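So Bogale Clinic says the viral post about its lab bills is "malicious." Maybe. I've read the statement twice and it never says what the patient was charged.

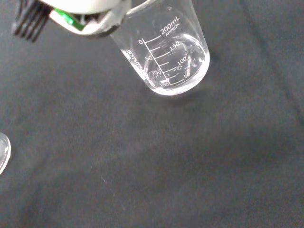

Beaker with printed graduations.

The post claims Etenesh Berhe paid 850 for a blood test listed at 750. It has 2,012 shares. How many of those people saw a receipt? I haven't, and I asked.

Mulugeta Kassa, speaking for the clinic, told me the gap is a "handling fee" from Flidik, the outside lab. Fine. Then why isn't it on the price list?
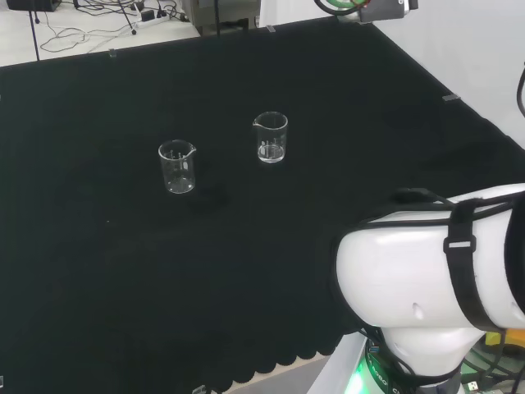

Grerneck, June

Went to the front desk at 2 p.m. Price list on the wall has 14 tests on it. No handling fee anywhere.

Flidik hasn't answered my email. Berhe's cousin says the receipt is "coming."

I'm not sharing the original post until it does, and I'm not taking the clinic's word either. If you paid that fee, send me your receipt. Names blacked out is fine.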